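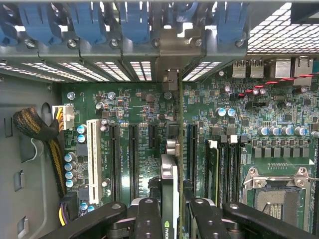
Tower rebuild, bench 2, Sunday

Carried over from November. Case on its side, panel off. Blue latches along the rear bracket hold the card brackets. Checked the slot labels against the Stovar sheet before choosing a slot for the graphics card. Sheet is rev 8 and still lists the old riser.

Parts for this build go in the gray tray, hard disk upright in its slot. 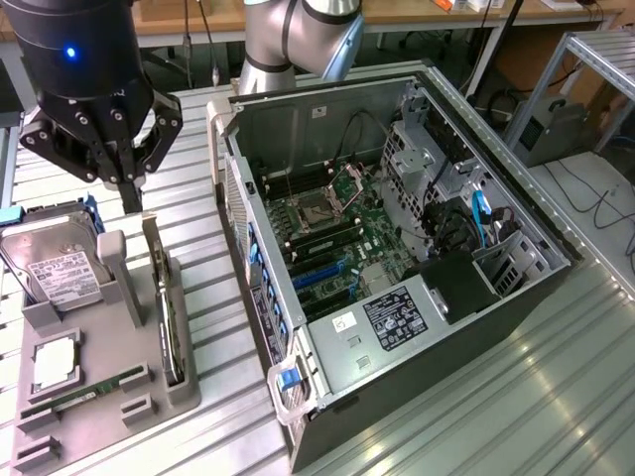 Socket lever stays up until the processor is seated. Pins checked with the loupe at 14x, none bent. Paste is the Lovance tube, lot 574. Memory goes in after the processor; both ends of each module to be checked by hand before power.

Blue SATA cable to be tied back toward the drive cage. 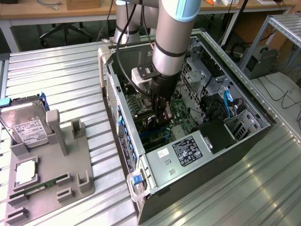

Tímea Pálfi would do the memory before the graphics card, as the card limits hand room at the slots. Order changed on the sheet.

Open: firmware version, spare bracket screws.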